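4.2 What the print buyers' answers can and cannot show

Sellers of limited-edition art prints make two claims so often that they have become part of the product: that a signed and numbered sheet is scarcer than an open edition, and that scarcity holds its price. The first is true by definition. The second rests on very little. The Trernmont price list, which is the source most often quoted to buyers, records asking prices only. A sheet that hangs unsold for years at a high figure counts towards the average just as much as one that changed hands.

We therefore asked 292 buyers of fairy-tale and nursery prints what they had paid, and whether they had tried to sell. Only 29 had. Of these, 24 received less than the purchase price once framing was included. This is a small group and we would not build a general rule on it, but it gives no comfort to the usual sales talk.

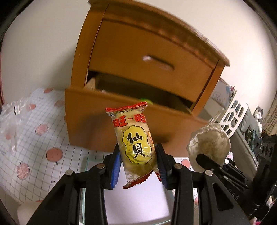 Sotelo, working from the Paltemell catalogue of 2,794 illustrated editions, reached a more cheerful result. We have two doubts about it. His resale figures leave out framing, a large part of the cost for most households, and his sample was drawn from sellers who had agreed to be listed – hardly the people most likely to report a loss. Wálter Sotelo has kindly answered our questions on the first point. The second remains open.

Dimaculangan's argument that buyers "really" pay for childhood memory is harder to test. It may be right. As it stands, though, any price at all would fit it, high or low, and a claim of that sort tells us little about the market. Our own buyers gave mixed reasons, and several gave none.

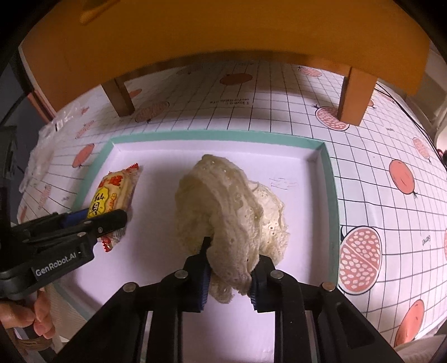 Figure 3. Two hand-held grippers, one holding off-white lace fabric and the other against a packaged snack.

The Loltier certificate raises a separate problem. It states the size of the edition but says nothing of artist's proofs, or of later printings on canvas from the same painting. Buyers who spoke of a "closed" edition had mostly taken the word from the dealer. Whether a canvas version lowers the value of the paper one is a question we return to in Section 5.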